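FOR IMMEDIATE RELEASE
Sunday, April 19, 2020

Drundamden admits the lid was the problem

Pretier, the kitchen storage firm that has spent five years telling customers to "twist firmly and persevere", is to stop making its screw-top lid. A replacement for the Drundamden range goes on sale in July, and it comes off when pulled.

The decision follows 230 letters on the subject, one of them written on the back of a lid. Most were polite. Several enclosed photographs of butter knives, bent. Pretier has read them all and has replied to the ones with a return address.

The new lid was drawn up with the Kjærgaard design studio, which asked for a quiet room, a long desk and no further opinions from the marketing department. It got the first two. The jars themselves stay as they were, so anyone with a cupboard full of them can buy the lid alone and keep their lentils where they are.
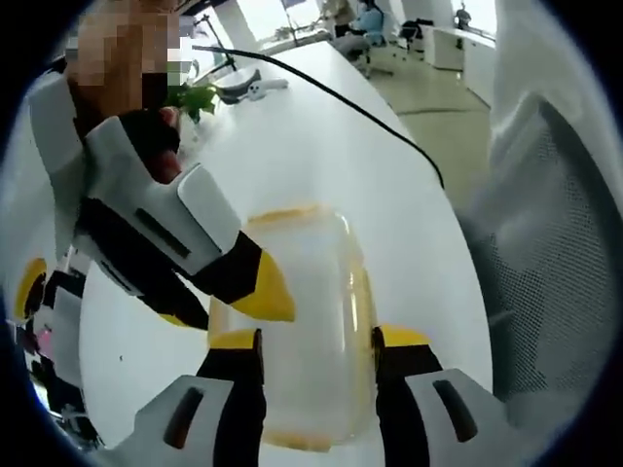
What it costs and where to get it

The first 1000 lids will go free to people who wrote in before today. After that they will be sold in packs of five through Pluris, online and in its shops, once those are open again. Old lids can be sent back for recycling, or kept as coasters, a job they have always done rather well.

Pretier would also like to withdraw page 100 of its current catalogue, which describes the old lid as "effortless".

Notes to editors

Sample lids are available from the Pretier press office. Please allow a week for delivery. Butter knives need not be returned.

ENDS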